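Keeping Drink Bottles From Getting Sticky, Moldy or Lost

Most sticky shelves start with one bottle that went back with juice on its neck. Wipe the threads and the outside of the neck with a damp cloth before you put the cap on. Rinse the cloth right after, or the sugar dries in it.

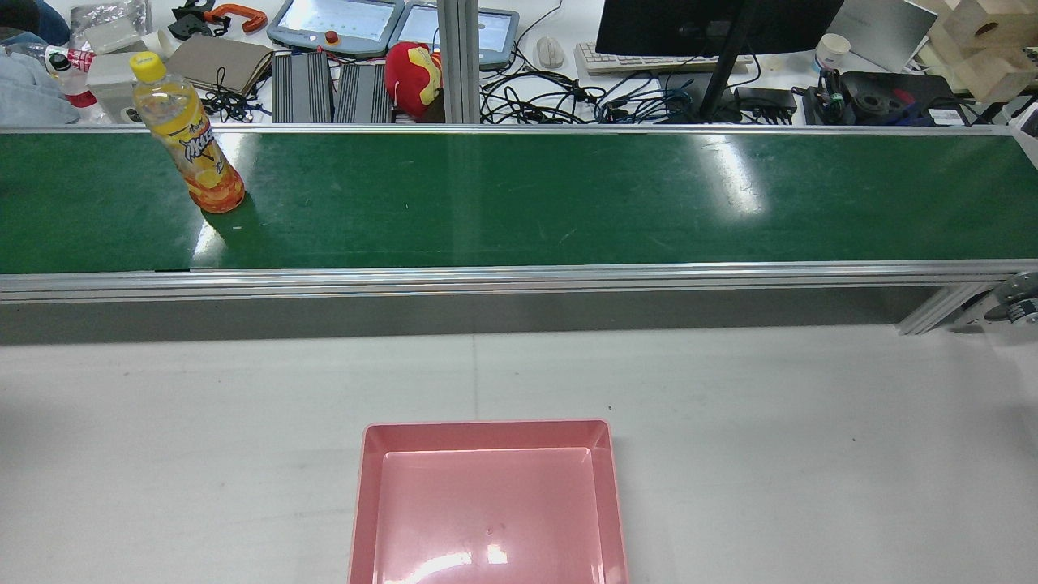
Opened juice belongs in the refrigerator door or on a low shelf. Stand the bottle up and leave some room around it. A partly filled one with a bright cap, like the yellow one on the orange drink, is easy to spot behind the milk. Plain caps get a strip of masking tape with the month and the time of day it was opened.

For empties, the 600 ml size is the most useful to keep. Wash it in warm water with a drop of dish soap, shake for 60 seconds, and rinse until the foam is gone.

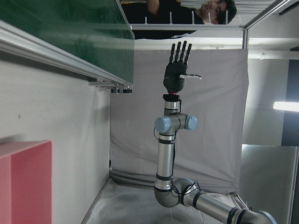 If the smell stays, add 2 teaspoons of baking soda, fill with warm water and leave it overnight. Rinse well in the morning. Do not use boiling water. Thin plastic shrinks and the cap will not seal again.

Dry bottles upside down with the caps off. I use a Kastik rack, but a dish towel folded over works too. Caps go in a small bowl, open side up.

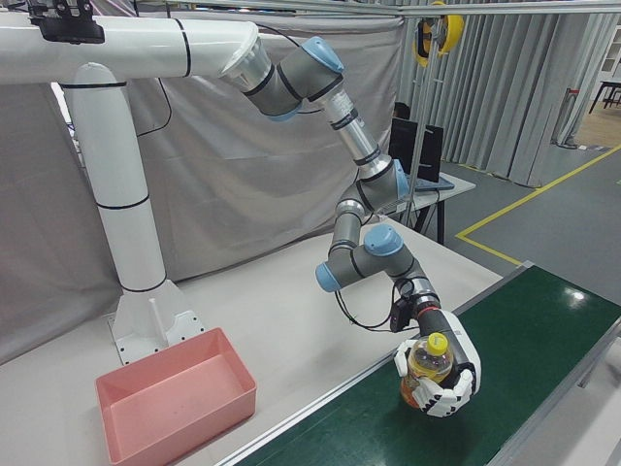 Labels come off with warm water and a little cooking oil. Rub the oil into the glue, wait ten minutes, then wipe. Throw out any bottle that has gone cloudy or has scratches inside.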